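Youth and Amateur Sports Help > Running a Club > Registrations and Transfers

Can a club hold back a transfer over a balance we never agreed to?

Asked by Ximena Saavedra
4 November 2023
Viewed 1,039 times
3 answers

Hello everyone, and thank you in advance for reading, I know this is going to be long. My daughter is 17 and has played handball for Estcombe since she was tiny. In August she decided she'd like to move to Gramska, which is closer to her new school and has a proper under-18 side (Estcombe folded theirs in with the adults, and she was spending most of her time on the bench with women twice her age, lovely as they all are).

We did what we thought was the right thing. I told her coach in person, he gave her a hug, and we filled in the transfer request on Vollus, which our league uses for all of its registrations. It has been sitting there ever since marked "Awaiting releasing club." When I finally got hold of the registrar she told me there is a balance of $800 on our account for "development costs" and that they won't press the button until it is cleared.

I have never signed anything about development costs. We paid the season fee every year, and we paid for the travel weekends, and I have the receipts for nearly all of it (there's one I can't find from when we moved house). Her coach says he never heard of it either. Meanwhile she's training with Gramska and can't play a single match, and she's so patient about it that it makes me feel worse.

Can they do this? And who do I go to if the club won't budge? I don't want a fight. We still buy our Christmas wreaths from these people!

Answer by Ivana Godoy
Marked as most helpful

Oh Ximena, I feel for you both. I was a club registrar for a good many years in a different sport and then in handball for the last stretch of it, so I've been on the other end of this phone call more often than I'd like.

In most leagues the releasing club can object to a transfer only on the grounds the league's own rules allow, and those are usually unpaid fees and unreturned kit. The thing to find out is whether "development costs" counts as a fee under those rules. Where I was, a charge had to be in the membership terms for that season and given to the family before it was owed. If it wasn't in writing, it couldn't be used to hold anybody back. Your league may word it differently, so please get hold of the actual rulebook and look for the section called transfers, or movement of players, or something along those lines. It's often buried at the back behind the match ball rules.

Then write to the club. A proper email, friendly, to the registrar and the club secretary together. I would ask for four things: an itemized statement of the balance, the date each charge was added, a copy of the terms it comes from, and the date by which they'll answer the transfer request. Say you'll gladly pay anything that is truly owed. That sentence does a lot of good and it costs you nothing. Give them a week or so.

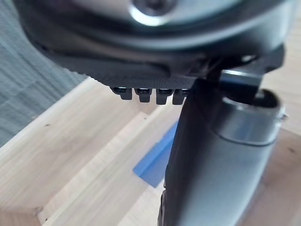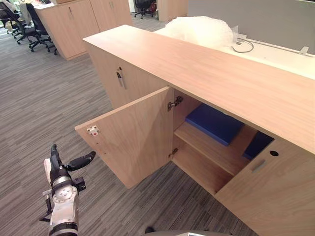 Second photo: the low cabinet with its left-hand door open.

While you wait, put your receipts in order by season, and don't fret over the missing one, your bank will have the payment. Take a screenshot of the Vollus page too, with the status and the date you made the request. I had a case where the request expired and dropped off the list and the poor family had to start over from scratch, with the club saying it had never seen one.

If the week goes by with nothing useful, send the whole bundle to the league's registrations desk and ask them for a ruling. It isn't picking a fight, it's their job, and in my experience clubs are often quite relieved to have it taken out of their hands. Do check the date the transfer window closes and mention it in your first line. And ask whether she can have a provisional registration in the meantime. Some leagues allow it for juniors and plenty of people never think to ask.

One more thing and then I'll let you go! Ask Gramska for help. Their registrar has every reason to want this sorted, and a note from one registrar to another can get further in an afternoon than a parent can in a month.

Answer by benitez_goalie

just dont pay it. once you pay they say you agreed to it. happened at Benítez to my cousin, they gave the money back in the end but it took forever

also check if it's even a real number, on the old version of vollus a blank balance used to come up as 999 and we had people panicking over it

Comment from Ximena Saavedra: Thank you! Ours has a line of text next to it so I'm afraid somebody typed it in, but I'll ask.

Answer by Left Wing Dad

I agree with nearly everything Ivana wrote, and I'd only be a bit careful with the answer above mine. If part of the balance turns out to be a genuine fee, refusing all of it gives the club a fair reason to object, and then you're stuck for longer. Pay the piece you accept and write in the email which piece it is.

Also have a look at whether your daughter has any kit still at home. With us it was a training jacket! We'd emailed back and forth for ages before somebody mentioned it, and my son was wearing it at the time.

Comment from Ximena Saavedra: There is a jacket. And two bibs. I'll drop them off with the email printed out, and I've found the rulebook, the transfer part is on the second to last page, just as Ivana said. Writing to them tonight.

Comment from Ivana Godoy: Good for you. Get a signature for the jacket, dear.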